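Garnis hand, Pereyra controllers, Iston wrist cam: quick review
Liya Teshome

Short version for people in a hurry: hand good, controllers very good, wrist cam okay with a big asterisk. Long version follows, written over lunch, so forgive the spelling.

We've had the set for 2 weeks now. Bought through Ekport, came in one crate, manual in the crate, ignored the manual, went back to the manual. Our work is long molded plastic parts. Awkward things, ribs everywhere, holes where you want to put a finger. The old two-jaw gripper could hold them but only at a few spots, and only if the part came in at the right angle. So the question was whether a fingered hand is worth the money and the extra setup. For us I think yes. Read on before you order though.

Setup

Arm mount took most of a morning. Bolt pattern matched, cable didn't reach, extension ordered, wrong extension, second extension. After that the hand came up on the network the first time and stayed up. Config page is ugly and fast. You pick a grip profile, set a force limit per finger, save. Profiles survive a power cycle, which our old gripper never managed.

One complaint. The force limits are in percent and the page doesn't say percent of what. I wrote to support and got a decent answer back the same afternoon, but put it on the page, please.

Holding things

Best part of the whole package. The fingers wrap around an edge and follow it, so you don't need a flat spot. On the big black part with the oval opening we went straight for the lower end near the round holes, and held it out over the table with all that length sticking out one way. I expected more droop from the wrist on the long ones. There's some. Less than I feared. 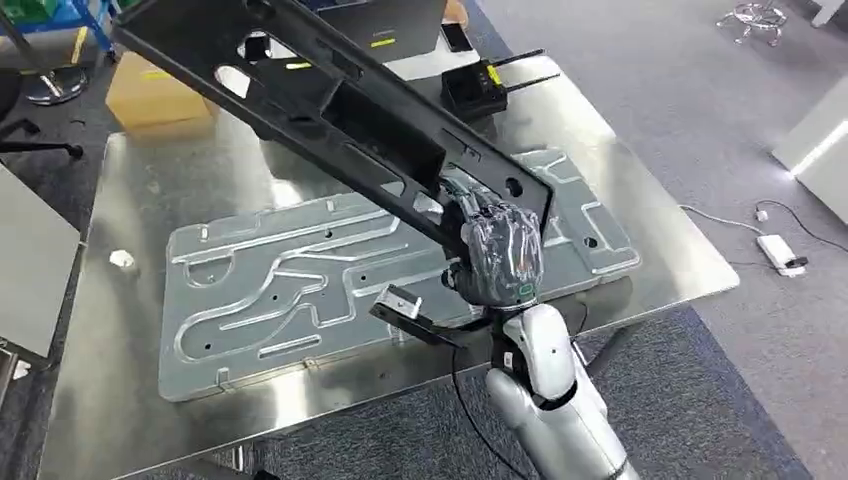 What it's bad at

Thin sheet. Flat things lying flat. The stamped aluminum panels have short tabs on the edges and I thought great, handles, but the fingertips are too round to get under them reliably. You need a lip or a block under the panel. A jaw gripper with thin plates wins this one easily, and if sheet is most of your day just buy that and stop reading.

Speed too. Open to closed is slower than a jaw. Not painful, you do notice it when you're driving by hand and want to let go NOW.

We logged 171 picks on the plastic parts. Most drops came early, while Desta and I were still fiddling with force limits, so I don't want to print a percentage and have someone quote it at me. Ribs are the thing to watch. If a finger lands on top of a rib instead of beside it, the grip looks fine and then the part rolls. Reset, come in from the side, fine.

Wrist camera (Iston)

Mixed. It's tiny, it clips on without tools and the picture has next to no lag. Sharp close up, sharper than I'd expected for the money. You can read the surface of stuff: folds in a ribbed cover, creases in foil tape, scuffs on a beam. For getting fingers lined up in a tight spot that's exactly what you want, and the head camera can't give it to you becuase the hand is in the way half the time.

The asterisk is exposure. Anything bright behind the work and that side goes to white. There's an exposure lock in the menu, two levels down, and it forgets the setting when you unplug it. So you lock it again every time. Firmware fix, I hope. I've asked.
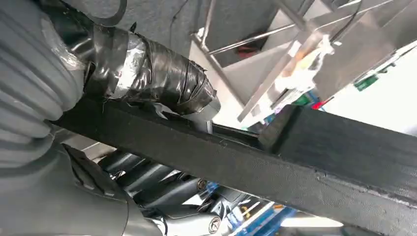 Wrist cam, close work. Tape and beam readable, background on the right blown out.

I'd also like a wider lens. You get lovely detail of whatever is in front of you and then no idea what's next to it. Desta disagrees, he says the head cam covers that and a wider lens would only bend the edges. We've agreed to not agree.

Controllers (Pereyra)

Did not expect these to be the favorite. White handhelds, one per hand, light enough that you stop thinking about them. Trigger is analog and maps to finger closure in a way that makes sense from the first minute. Half squeeze, half closed. Simple. Charge lasts up to 4 hours, which has been enough for our sessions with a break in between, and they charge from an ordinary USB brick.

You can work seated, and I'd recommend it. Standing for a long run with your hand up in front of your chest gets old very quick. A rolling stool is perfect, you scoot sideways to see past the part and your hand stays where it was.

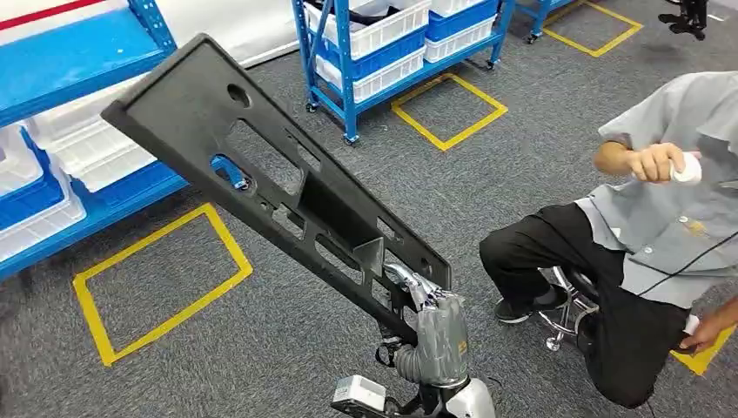
Drift is the only real gripe. After a long stretch the hand sits a bit off from where your own hand thinks it is, and you recenter with a long press. The long press button is right beside the home button. Guess how often I've sent the arm home with a panel in its grip. Put a dab of tape on one of them. Seriously.

Pairing is good. Pulled the router plug by mistake in the middle of a run, plugged it back in, both controllers reconnected without a visit to any menu.

Compared with what we had

Old jaw gripper: faster, cheaper, better on sheet, useless on half of our molded parts. Garnis hand: slower, more setup, grabs nearly anything with an edge. Keeping both. Swapping takes a few minutes with the adapter plate, and you do want the adapter plate, it's sold seperately and the listing hides it at the bottom.

Would I buy again

Hand, yes. Controllers, yes, and a spare pair if the budget allows. Wrist cam, wait for the firmware unless your lighting is very even. Will update when I've had the left hand on for a full week, and when Iston answers my mail about the exposure lock.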